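The Phone That Would Not Forget Its Maps

When Aníbal Huanca bought his second tablet, he wanted only one thing from it: to show the hiking maps of his region when there is no signal. He paid for the Palomino map app, downloaded 375 map tiles at home, and went up the valley. At the first bridge the screen was gray.

The tiles were there. The app had put them in a cache folder, and the tablet, which was low on space, had cleaned the cache during the night. The system did its job and the app did its job, and the man at the bridge had no map.

I hear this kind of story often from readers. Offline storage on Android looks simple from outside, but there are two different places where an app can keep its files. One place is considered temporary, and the system may empty it when it needs room. The other place stays until you remove the app or clear its data yourself. The user usually cannot see which one was chosen.

Maribel Apaza writes small navigation tools under the name Nuklow. She told me that she also made this mistake, in her first version. "I tested on a new phone with a lot of free memory," she said. "My users had old phones, full of videos." In February she moved all the maps to permanent storage. The update was not loved by everybody, because the app suddenly seemed 2000 megabytes bigger. It was the same data as before, only now it was counted in another line of the settings page.
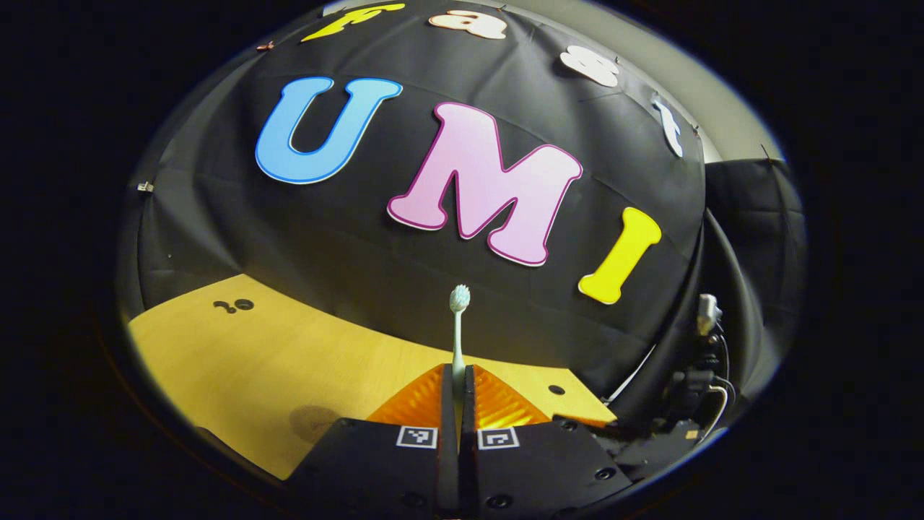 Mobile & Apps Desk

What can a normal user do? First, open the storage page of the app and look at the two numbers, "data" and "cache". If you downloaded a big map and the cache is the number that grew, be careful. Second, look for a setting called "storage location". In Palomino it is hidden under Advanced, and it offers the memory card too.

The memory card has its own problems. Deisy Yupanqui, who repairs phones, advises against cheap cards for maps. Many small files are hard work for them, and one damaged folder can make the app start the whole download again. She keeps a second copy on her laptop — an old habit, she says, from the time of separate GPS units.

Aníbal changed the setting and downloaded everything once more. Before the next walk he switched on airplane mode in his kitchen and opened each map at full zoom. Two of them were still missing, so he turned the Wi-Fi back on and got those as well.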